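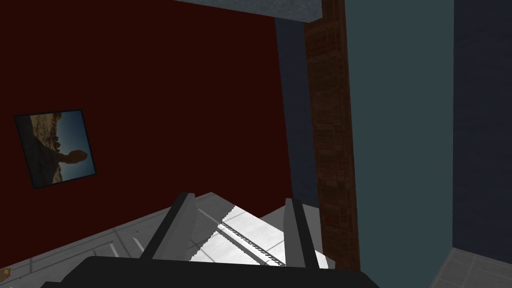
One reader of an earlier version of this article wrote in to say that the word threshold ought to be kept for the strip on the floor alone, and that using it for the whole doorway, as many people in Pollia do, only muddles things for anybody trying to order a new one. The point is a fair one, and the article follows it as far as it can. In the pages below, "threshold" means the piece that lies across the bottom of a door opening, and "doorway" means the opening as a whole.

Threshold (doorway)

A threshold, also called a sill, a saddle or a doorstep depending on where a person grew up and what the piece is made of, is the strip of wood, stone, metal or other hard material that runs along the floor beneath a door. It covers the joint where two floors meet, gives the door something to close against, and takes the wear of all the feet that cross it. Outside doors nearly always have one. Inside doors may or may not, and the choice has gone back and forth over the years as tastes in flooring have changed.

Name

The first part of the English word is related to an old verb meaning to tread or trample, the same one that gives us "thresh." The second part is a puzzle. A popular story holds that the piece of wood was put there to hold in the threshed straw spread on the floor, so that it quite literally held the thresh, and the story is repeated in a great many guidebooks and on a great many house tours. Language scholars don't support it, since the older spellings of the word don't end in "hold" at all, but it is a hard story to give up once you have heard it by a fireside.

Local names are plentiful. In the valley villages near Fellska, the threshold is simply called the board, even when it is made of stone. In the port streets of Pollia the usual word is lip, and a carpenter will ask whether you want a high lip or a low one. Saddle is common among flooring fitters, and it suits the shape nicely, with a flat seat in the middle and a gentle slope down on both sides.

Parts and materials

A plain inside threshold is a single length of wood, beveled along both long edges and cut to fit snugly between the two sides of the door frame. Oak is the old favorite because it stands up so well to shoes. Maple and ash do nicely too, and softer woods are perfectly good in a bedroom or a closet where the traffic is light. Outside thresholds have more work to do. They slope outward so that rain runs off, and there is often a groove cut along the underside, close to the front edge, so that drops of water fall clear and don't creep back toward the wall.

Stone thresholds are cold and heavy and very long-lived. Slate and granite are the usual kinds for front doors, with marble turning up most often at the entrance to a bathroom. A stone threshold that has been in place for several generations will have a shallow dip worn in the middle, and many people are so fond of this dip that they refuse to have it leveled. In Fellska it is quite usual, when an old house is pulled down, for the family to carry the threshold off and set it again in the garden path.

Metal strips came into wide use along with carpeting. They are thin, they are quick to fit, and they hold down the edge of a carpet that would otherwise fray. Brass and aluminum are the ones most often seen. Rubber and vinyl inserts are sometimes added under outside doors to keep out drafts, and these need replacing every so often as they harden.

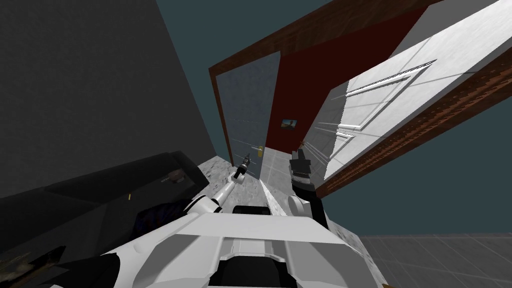

Height is the other thing that varies a good deal. Older outside thresholds can stand as much as 2 inches above the floor, and in barns and mills they may be taller still, to keep grain in and water out. The trend in houses has been toward lower ones, and in many newer homes the inside floors run straight from room to room with nothing between them. A level floor is kinder to anyone using a wheelchair or a walker, to small children, and to people carrying trays. Where a raised threshold can't be avoided, a pair of small ramps can be fitted, one on each side, so that the rise is spread out over a longer distance. A ramp of 12 inches is a common size for a small step and can usually be bought ready-made.

History

People have been laying something across the bottom of their doors for a very long time. Stone sills with round sockets for a turning door post are known from many ancient towns, and they are often the best-preserved part of a house, the walls above having long since tumbled down or been carted away for other buildings. In houses with earth floors, the sill also did the humble job of stopping the floor from being scuffed out into the street.

The building rules of Pollia, set down in 1467, have a whole passage on the matter. House owners on the harbor side were told to keep their sills high enough to turn back the spring tides, and to keep them in good repair, and anyone who let a sill rot was expected to pay toward drying out the house next door. The rules seem to have been taken seriously. Several houses on the lower streets still have tall stone sills with a slot at each end, into which a plank could be dropped when the water was rising. The planks were kept just inside, behind the door, and in one or two families they still are.

Inland things went differently. At Majimbun, where flooding was never much of a worry and the wind was, the old houses have low wooden thresholds with a deep groove along the top. A tongue on the bottom edge of the door sat down into the groove when it was closed. It made a fine seal, though the groove had to be swept out nearly every day or the door wouldn't shut.

Factory-made thresholds changed the trade. Before them, each piece was cut on the spot by whoever was hanging the door, and no two were quite alike. The Stekari works, on the road between Majimbun and the coast, began turning out standard lengths of beveled oak for builders and at its busiest was shipping 4000 pieces a month. Stekari thresholds have a thin line scored along each edge, put there to guide the saw when trimming, and they are easily spotted in older homes for that reason.

Customs and beliefs

Few parts of a house have gathered as many customs as this small strip on the floor. Carrying a newly married partner over the threshold is the best known of them, and all sorts of explanations have been offered – that it guards against a stumble, which would be unlucky on such a day, or that it shows the newcomer is being welcomed in, or simply that it makes everybody laugh. In many places it is thought poor manners to shake hands or hand over a gift across a threshold. One person or the other has to step over first, and a polite host will usually come out or draw the guest in before saying hello.

Around Fellska, a pinch of salt is laid under a new threshold before it is fixed down, and a coin is sometimes added. The custom in Majimbun is to wash the threshold every December with warm water and a handful of dried mint, after supper and with the door standing open, however cold the night may be. It smells lovely, and the neighbors generally stop by. 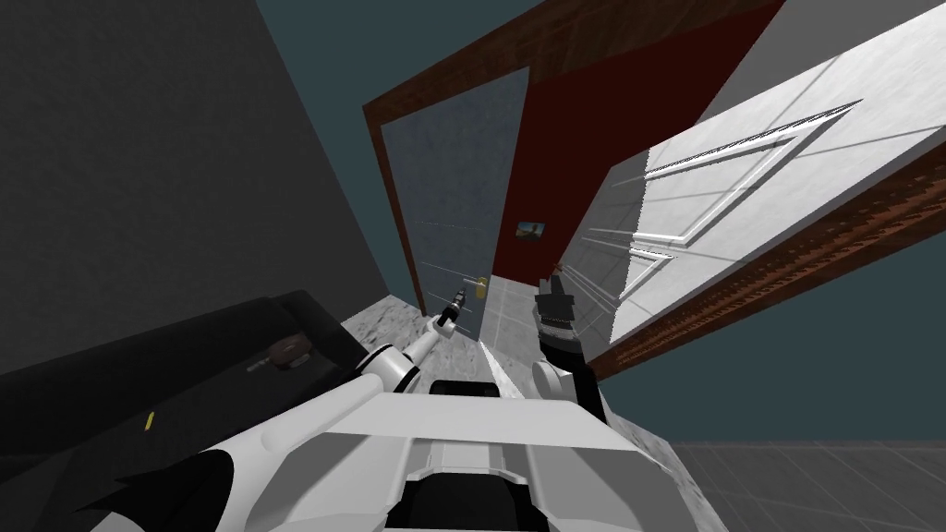 My grandmother washed hers from the outside in and never the other way, a reader in Majimbun adds, and she would make us start over if we got it backward. Other households in the town do it the opposite way and are just as firm, so it seems safest to say that the direction is a family matter.

Sitting on the threshold is another subject on which people disagree. In some places it is said to block good fortune from coming in. In others it is the most natural seat in the house for shelling peas, minding babies and talking to whoever happens to be passing, and the worn dip mentioned earlier makes it all the more comfortable.

Care and repair

A wooden threshold will last for many years with very little fuss. Grit does the most harm, so regular sweeping helps more than any polish. Oiled wood can be freshened with a new coat when it starts to look dry and pale, and varnished wood can be sanded lightly and coated again. A squeak underfoot generally means that a nail or screw has worked loose. Tightening it may be enough, but if the hole has grown too large, it can be filled with a glued sliver of wood and the screw driven in again.

Replacing one is a manageable job for a patient person with a handsaw. The old piece is cut through near the middle and the two halves are eased out from under the frame, and if they come away whole they make a good pattern for the new one. It is wise to check that the door still swings freely before fixing anything down for good. A door that rubs can be planed along its bottom edge, a little at a time.

See also

Door frame
Doormat
Draft stopper
Lintel
Porch
Weatherstripping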